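"It nicked my worst job"

Words: Maja Głowacki
June

I met Po-yen Wu on the packing side at Bondwood, where the new arms do the fiddly lifting now.
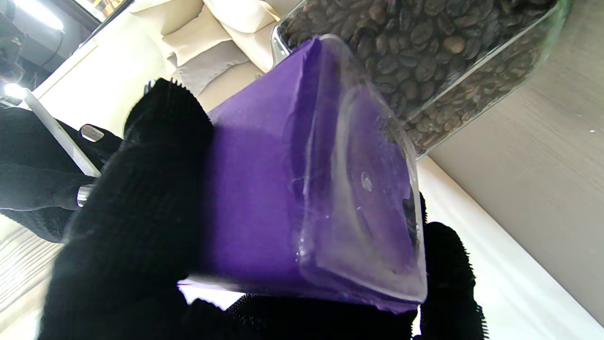

Knitted fingers and a jar of beans

"I hated it for 2 weeks," he laughs. "Then my wrists stopped aching!" He used to pack 462 tubs a shift by hand — now he minds the arms and sorts out the odd jam. Does he miss anything? "The chatting, a bit. We stood closer together before."

Contact us | © Zestimik | Back to top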